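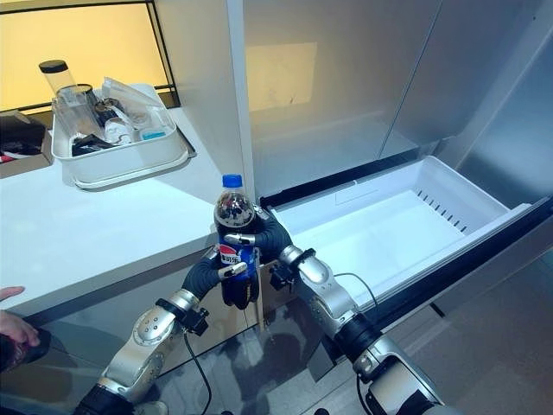 Soda in the Freezer: Getting It Cold Without the Mess

Most of us have done it. People are coming at six, the cola is still in the pantry, and the fastest thing in the house is the freezer. A bottle goes in, somebody asks a question, and two hours later there is brown slush on the bottom of the drawer. The freezer works well for this job if you set it up first and take the bottle out on time.

These notes are for a bottom-freezer refrigerator with pull-out drawers, because that's what I have and what most of my mail asks about. If yours is a chest freezer or a small one on top, the times are the same but skip the parts about rails.

Before you start

Check the cap. Turn it to the right until it stops. A bottle that has been opened and closed again will lose its fizz faster, and if the cap is a little crooked it will leak when you lay it down.

Look at the level. A sealed plastic bottle from the store has a small air space under the cap, and it needs it. Water gets bigger as it freezes, and soda is mostly water. Never top up a half-used bottle from another one and then freeze it.

Wipe the outside. A damp bottle sticks to the plastic of the drawer, and so does a damp label. I keep an old dish towel on the counter for this.

Glass bottles and cans stay out of the freezer. A plastic bottle will swell and give you some warning. Glass cracks and a can splits at the seam, and you will be picking pieces out of the frozen peas.

How long to leave it

A small bottle is cold enough to drink after 45 minutes. A large one takes an hour and a half, sometimes a bit more if the freezer is packed. Set a timer on the stove or your phone as soon as you close the drawer. I have tried remembering and I don't.

To speed things up, wrap the bottle in a wet paper towel. Wring it out first so it doesn't drip. It cuts the time, though you will have to peel the towel off under the tap afterward. A bowl of ice, water and a handful of salt is faster still, and there's no danger of freezing the bottle solid if you get called away for a few minutes. Stir it now and then.

If you forgot and the bottle feels hard, don't open it. Stand it in the refrigerator, in a bowl, and leave it until all the ice is gone. It may be a bit flat but it will be drinkable. Opening a half-frozen bottle sends foam up to the ceiling. 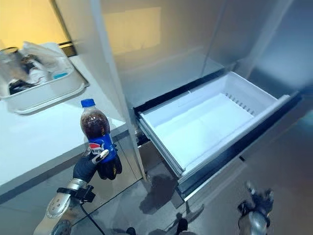
Where the bottle goes in the drawer matters more than people think. Put it down flat, in direct contact with the floor of the drawer, with the cap toward the front so you see it when you pull the handle. A bottle standing up often keeps the drawer above from closing, and then you have a door open a crack all night. Before anything goes in, pull the drawer all the way out and look down the sides too. With an empty white drawer like this one, you can see the dark gap between the drawer and the cabinet, and small things drop down there: loose peas, a twist tie, a price sticker. Any of those can keep it from sliding home.

If the drawer already has food in it, clear a space on one side and put the bottle there. Don't lay it on top of bread or ice cream. A room-temperature bottle gives off a fair amount of heat, and the top layer of whatever is under it will soften and then freeze again with ice crystals in it. A folded towel between the bottle and the food helps.

Cleaning the drawer first

An empty drawer is the best chance you'll get to wash it, so do it before the party food goes in. It takes 10 minutes.

Move the food to a cooler, or to the refrigerator if it will only be a few minutes. Pull the drawer out to the stop. On most models you can lift the front and take the bin off its rails, but check your manual before you tug at it. Some have a clip on each side.

Let the plastic warm up a little. Hot water on very cold plastic can crack it. Use lukewarm water with 2 tablespoons of baking soda to a quart, and a soft cloth. Don't use scouring powder, which scratches white plastic, and the scratches hold stains.

Ridges molded into the side of a bin collect crumbs. An old toothbrush gets them out. Do the front lip as well, top and underside, where sticky fingers have been.

Dry everything, including the rails. Water left on a rail turns to ice and the drawer will scrape. If it scrapes anyway, slide it in and out a few times with nothing in it and wipe off whatever comes loose.

If soda has already leaked

Frozen cola comes off more easily than sticky cola, so work quickly. Lift off the big pieces with a plastic spatula. Never use a knife or a screwdriver. Then wipe with warm water and a drop of dish soap, rinse, and dry. If it has run underneath, the bin has to come out so you can wipe the floor of the cabinet.

For a brown stain that stays behind, make a paste of baking soda and water, leave it for 5 minutes and rub it off with a damp cloth. Old stains may need a second round.

Fingerprints on the doors

Stainless steel doors show every hand that has been near them, and carrying bottles in and out makes it worse. A drop of dish soap in warm water on a microfiber cloth is enough. Look closely for the faint lines in a brushed finish and wipe along them. Going across leaves streaks, and you'll see them as soon as the kitchen light is on. Buff with a dry cloth.

From the mail

Lyle Montoya wrote in July to ask if he could keep a couple of bottles in the freezer drawer all summer with the dial turned down. I wouldn't. The freezer has to stay at 0 degrees F to keep food properly, and soda is solid well before that. Keep the spare bottles on a low refrigerator shelf, toward the back, and move one to the freezer when you need it in a hurry.

Another reader asked about diet soda. It has no sugar in it, so it freezes sooner than regular. Take it out a little earlier, and check it by tilting the bottle - if you see slivers of ice moving inside, it has been in long enough. Let it stand on the counter until they melt, then open the cap slowly over the sink.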